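4. Cleaning and Sealing the Tabletop

Applies to Clesix round outdoor tables with slatted tops. Read section 2 before using any cleaner.

4.1 Routine cleaning

1. Clear the top and brush along the slats, from the center panel out to the rim.
2. Run a plastic scraper through each gap. Do not use a metal blade.
3. Wash with Filta Outdoor Cleaner diluted to 40 ml per bucket.
4. Rinse with a hose. Let the top dry overnight.

CAUTION: Pressure washers set above 800 psi will raise the surface and void the finish warranty.
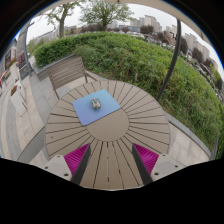
Fig. 4-1. Radiating slats, with mat on tabletop.

NOTE: Mats trap moisture. Lift them weekly during the season and after rain.

4.2 Sealing

Seal once a year, in March where the climate allows. One 200 ml can covers one top.

1. Sand lightly with the grain. Wipe off all dust.
2. Apply a thin coat with a foam brush, edges first.
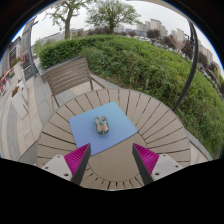 3. Wait four hours, then apply a second coat.
4. Keep the table under cover until the sealer no longer feels tacky. Glassware and mats can leave rings on a soft finish.

Replacement slats are sold singly by the Fillville parts desk. Quote the model number under the rim.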